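5.3 What went wrong with the right wrist

I promised myself I would write this section without softening it, because every time I read a paper on two-arm sorting the failures get one line and a percentage, and then I go back to my own lab and spend a week finding the thing that line was hiding. So here goes! The fault that cost us the most time in the Onivon trials had nothing to do with the policy, the grasp planner, or any of the parts we wrote about with such pride in Section 3. It was a cable.

The first sign was small. In the middle of a long run in April the right arm stopped, waited, and then moved on as if it had been thinking something over. The log showed a dropped wrist camera stream and a clean reconnect, and I wrote it down as a USB hiccup (I have written down a lot of things as USB hiccups). It came back the next morning, and again after lunch, and by then the gaps were long enough that the planner was working from an old image. With one arm that is annoying. With 2 arms sharing a floor it is a safety matter, since each arm trusts the other's last reported position when it decides how close to come.

We did have a rule for this. Our supervisor process, which we call Skuter, is supposed to freeze both arms when either camera goes stale. What I had missed is that Skuter checked the time stamp put on by the receiving computer, and our driver was happily re-sending the last good image with a fresh stamp. Everything looked alive. The right arm kept going toward an object that had already been moved, met the left gripper on the way, and pushed. The current limit tripped and both arms stopped, but by then one fingertip was bent and I had said a word I won't put in a paper.
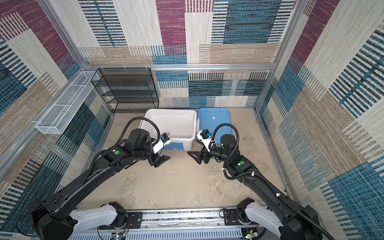
Figure 7. The two-arm cell used for the sorting trials, with the storage bins and mesh shelving.

My first guess was electrical noise, and I lost a good few days to it. I rerouted the power leads, swapped the hub, swapped it back, and borrowed a shielded cable from the Wutska setup down the hall – none of it changed a thing. What finally gave it away was boredom. I was jogging the right wrist back and forth by hand from the console, watching the stream, and noticed that the picture only froze when the last joint was turned most of the way in and the elbow was raised. Same pose, same freeze, every time. The cable was being pulled tight inside its sleeve, right where it enters the camera connector.

So we made 2 changes. The cable now has more slack and a clamp on the mount, so the connector no longer takes the load. On the software side, the stamp is made when the image is captured, and Skuter also compares each image with the one before it; if they match exactly, it treats the camera as dead and stops both arms. We then ran the worst pose for 3000 cycles, using the Kneževič bending routine with our own joint limits, and had no dropped stream. I also pulled the plug by hand during slow moves, and the arms stopped each time.

I am still not fully at ease with it. The image comparison works because our sensors are noisy enough that two live images never match bit for bit, and a camera with heavy compression on board could break that idea. There is also the left arm, which has the same sleeve and the same connector and has never shown the fault. We gave it the new clamp anyway. The runs recorded before the fix are left out of Table 4, and the affected logs are listed in the appendix along with the two driver settings we changed.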